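Kenureck hand gripper, model 4, for recording manipulation examples

Sold singly or as a left/right pair. Made by Prarska. Ships from our own bench, normally same week unless we're out of pads, which happens.

What it is: a hand-held two-finger gripper with a wide-angle camera mount. You squeeze, the fingers close, the camera records what the fingers are doing. No arm, no teach pendant, no cell to book. You walk into a room and do the job with your own hands, and the recording goes to train the policy. Same fingers bolt onto the arm later, so the learning system sees the same view at both ends.

Who buys it: labs, small robotics teams, a few people working alone out of a spare room. If you have an arm already you'll want the wrist adapter as well (see further down). If you don't have an arm yet, start collecting anyway. Most of our customers did.

FINGERS AND PADS

Black plastic fingers, slotted. The slots save weight and let the finger give a little sideways when you come at something crooked. Four small pivot screws near the upper joints, silver, check them every 16 hours of use and snug them up by hand. Not tight. If the finger stops swinging freely you've gone too far, back it off.

Pads are blue textured rubber, push fit, no glue. They wear on the inside corner first. Swap both sides together or the grip goes lopsided and your closing widths will drift all through the set. Old pads are fine for practice runs.

Works on: cartons, bottles, folded cloth, crumply packets, cutlery if you take it slow. Doesn't work well on: coins, wet glass, anything flat and flush to a hard table. We do sell a thin-tip finger for that, ask.

WHERE PEOPLE USE IT

Homes mostly. The bench is where everybody starts and a bench set is fine for checking your sync, but a policy trained on one gray table learns one gray table. Go to kitchens, bedrooms, hallways. Stripes, checks, florals, bad light, soft surfaces that sink when you press on them. Bedding is especialy good for this. A box on a mattress tips when you touch it and you have to chase it a bit, and that chasing is worth having in the set.
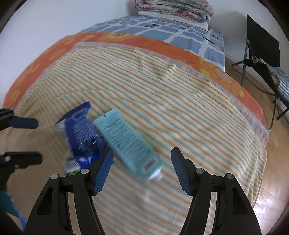 Model 4 over a bedspread, fingers open, snack wrapper and light blue box.

Soft packets and stiff boxes in the same session is what we recommend. They want different closing speeds. Packet: come in low, pinch a fold, lift slow. Box: line up with the short side, close square. Don't tidy the items between takes. Drop them, leave them how they land, go again.

Blur. Gets asked about every week. Fast wrist moves will smear the picture, the tracking copes with some of it and then it doesn't. Slow down near the object, go as quick as you like in between. If more than a few takes in a session lose tracking, add light before you touch any settings.

TWO HANDS

The pair is matched and numbered, keep them together. Left unit and right unit share a clock once you've held both buttons at startup (wait for the second beep, not the first). Two-hand takes need a bit more planning: decide which hand goes first and which one waits, and keep the waiting hand still-ish, wandering about is noise. Chih-ming Ng, who wrote our two-hand notes, parks the idle gripper off to the side with the fingers open and starts every take from there. Good habit. Copy it.

Stand where you can reach everything without stepping. Beds are lower than you think and your back will tell you after an hour.

RECORDING

Every unit comes with a login for Varnuteo, our upload tool. Runs on a normal laptop. It pulls the takes off the card, cuts them at your button presses, flags the ones with lost tracking and gives you a plain folder of video plus finger width plus pose. No lock in, take the folder wherever you want.

How many takes? Depends on the task, sorry. For a single pick and place with varied objects our own starter set was 525 takes over 4 homes, and that was enough to see the policy reach for the right thing in a home it hadn't been in. Placing was still poor at that point. More homes helped, more takes in the same home did very little.

Label as you go. Object, surface, which hand. A note typed three weeks later is a guess.

IN THE BOX

Gripper, finger set fitted
Spare pads, one pair
Camera bracket and screws
Hex key
Calibration card (keep it flat!!)
Wrist strap
Varnuteo login slip

Not in the box: camera, card, arm adapter. Adapter is seperate because the bolt patterns are all different, tell us which arm and we'll send the right plate.

SIZE ETC

Max opening 118 mm at the pads. Right and left hand trigger, swap in a minute with the hex key. Handle fits medium to large hands, there's a slimmer sleeve for small hands, no charge, just say so in the order notes.

CHANGES FROM MODEL 3

Longer slots. Trigger spring is softer, people were getting sore thumbs. Camera bracket moved back a touch so both pads stay in view when fully open. Model 3 pads do NOT fit. Model 3 calibration files don't carry over either, redo the card.

The Hrubý carry case fits one pair with cameras on. Next batch of cases due November, the last lot went quick.

ORDERING

Quote by email, say single or pair, which arm if any, and the country it's shipping to. Universities can pay on invoice. Repairs go to Dagmar Ševčík, put the unit number in the subject line or it sits in the wrong pile. Loose pivot screws are not a repair, see above. Pads and screws can be ordered by the bag, same address.

Page updated 17 January 2020

Shares 16 | Comments 4

We use cookies to keep your quote list and count visits. By staying on this page you accept them.

Contact | Shipping | Returns | © Prarska, all rights reserved | Back to top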